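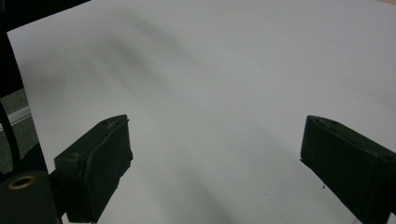
Cirari Brow & Lash Tint Kit – Professional Size

By Weltia

Item 662
In stock, ships from our Tuson warehouse
Shades: Soft Brown, Dark Brown, Graphite, Blue-Black, Auburn

Blonde eyebrows are a fine thing in theory. In practice, plenty of people with blonde eyebrows have spent years being asked if they're feeling well. The Cirari kit is for them, and for the professionals who look after them, and for the dark-haired client who found the first gray one this morning and would like it dealt with before lunch.

Cirari is a cream tint that mixes with a liquid developer. It colors brow and lash hair for up to five weeks on lashes and up to four on brows, which grow faster and get rubbed more, mostly by people reading their email. The cream is thick. We've been told it's too thick, usually by people coming over from a gel tint, and usually once. Thick cream stays on the hair where you put it and doesn't go wandering down the eyelid in search of adventure.

What you get

1 tube of tint cream in the shade you choose
1 bottle of cream developer with a drip-stop cap
40 under-eye protection papers
12 angled applicator sticks
1 glass mixing dish
1 barrier cream in a flip-top jar
1 instruction leaflet, which we'd love you to read

A tube does 40 full treatments (brows and lashes) if you mix what the leaflet tells you to mix. If you mix by instinct you'll get fewer, and the dish will be very well colored.

The shades

Soft Brown is the one to start with if you don't know where to start. It's a neutral brown with a little ash in it, so it doesn't turn orange on fair hair. Two minutes gives you a tinted version of the client's own brow. Eight minutes gives you a brow.

Dark Brown suits medium to dark hair and is our best seller by a wide margin. On lashes it looks softer than black, and a lot of people who ask for black leave much happier with this.

Graphite was added after salons kept writing to ask for it. It's a cool gray-brown meant for silver and salt-and-pepper hair. Brown on a silver-haired client can look like two small borrowed mustaches, and Graphite was made to prevent that.

Blue-Black is for lashes. You may put it on brows. We can't stop you.

Auburn is for redheads, natural or otherwise. It can be mixed with Soft Brown in any ratio to calm it down, and most of the redheads we know like it calmed down.

All five shades mix with each other, and all five use the same developer. Don't use developer from another brand. Don't use hair developer meant for the scalp, either, even if it's right there on the shelf looking much the same.
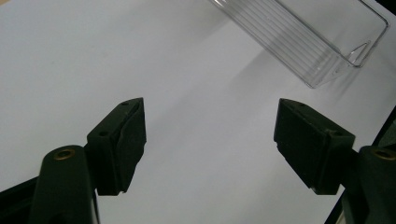 Before you order, a word about patch tests. Do one on every new client, and on every old client who hasn't been in for six months or has changed medication. Put a dab of mixed tint behind the ear or in the crook of the elbow, leave it as directed in the leaflet, wipe it off and wait 48 hours. Clients will tell you they've had it done a hundred times and never had a problem. Be charming about it and do the test. Do not tint anyone who has reacted to hair color or to a black temporary tattoo, or whose eyes are sore, infected or recently operated on.

How to use it

Take off all makeup, including the mascara the client swears she isn't wearing. Oil-based remover leaves a film that tint can't get through, so finish with something oil-free and let the area dry.

Apply the barrier cream to the skin around the brow or along the lower lid. Keep it off the hair. Hair with barrier cream on it will come out the color it went in.

Lay the protection papers snugly under the lower lashes. They curve to one side, and the curve goes toward the eye.

Squeeze out three quarters of an inch of cream, add ten drops of developer and stir until it's smooth. Use it right away. The mixture starts to darken in the dish, which is normal, and after fifteen minutes it has given you all it's going to give. Throw out what's left. It can't be saved for the next appointment, however wasteful that feels.

For brows, work against the growth first and then with it, and start at the tail. The front of the brow takes color quickest and should always go on last. If you remember one line from this page, let it be that one, unless you skipped the paragraph on patch tests.

For lashes, the client's eyes stay closed from first stroke to final rinse. Leave the tint on for ten minutes. Chatty clients are harder to time, so set a timer.

Remove with damp cotton, then a fresh piece of damp cotton, then one more. If any tint gets into the eye, rinse at once with plenty of lukewarm water and get medical advice if it still stings.

Getting it off things

Skin: the Escobedo stain remover (sold separately) takes tint off skin if you get to it within a few minutes. Use it around brows only, never near the lash line.
Glass dish: soap and hot water.
Towels: buy black towels.
White countertops: wipe right away. A spot of Blue-Black left overnight becomes part of the building.
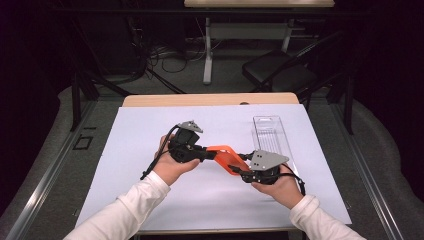
The kit also comes in a refill version, without the dish and the barrier cream, for salons that already own more little glass dishes than they have shelves. Refills are packed in cartons of 12 and you can mix shades within a carton. Write the shades you want in the order notes. If you leave the notes blank we'll send Dark Brown, on the evidence.

Specifications

Tint cream: 0.7 fl oz tube
Developer: 1.7 fl oz bottle, 3% peroxide
Barrier cream: 1 oz jar
Shelf life unopened: 36 months
Shelf life once opened: 12 months
Storage: cool, dark, upright, lid on properly
Scent: faint, a bit like clean laundry that somebody has left in a pharmacy
Packed weight: 400 g

Questions we get

Can I do this at home on myself?
The professional kit is sold to licensed salons, studios and students enrolled in a beauty program. You'll be asked for your license or student number at checkout. Putting tint on your own lashes means working with your eyes shut, and we'd like you to think about that for a moment.

Does it work on hair that's been laminated or lifted?
Yes, and fast. Treated hair soaks up color, so cut the time in half and check every minute. Tint after the lift, never before it, or the lifting lotion will take your color off again.

My client's brows came out too dark. Now what?
Wipe with a little of the Escobedo remover on a cotton swab straight away, then rinse. Whatever remains will soften over three or four days with normal face washing. Tell the client so before you hand over the mirror.

Why did the gray hairs not take?
Gray brow hair is coarse and stubborn. Coat the gray patches first, leave them for three minutes, then apply to everything else. If that fails, go one shade darker on those hairs only.

Is the old packaging the same product?
Yes. The tubes changed from silver to white in December and the cream inside didn't change at all. Several customers have told us the new one works better. Thank you, we suppose.

Is it tested on animals?
No. It's tested on people who work here, and some of them now have excellent eyebrows.

Shipping and returns

Orders in before 2 p.m. go out of Tuson the same working day. Shipping is free on any two kits or one carton of refills. Sealed kits can come back within 30 days for a refund. Opened kits can't be returned unless something is wrong with them, and "I ordered Auburn by mistake" falls, sadly, on the wrong side of that. We'll swap a sealed tube for another shade if you cover the postage.

If a bottle arrives leaking, take a picture of it in the box and write to us with your order number. Please don't mail us the leaking bottle. It has been done, and the mail carrier was not pleased.

Goes well with

Escobedo Skin Stain Remover, with pump
Cirari Protection Papers, refill pack
Weltia Angled Brow Brush, short handle
Weltia Salon Towels, black only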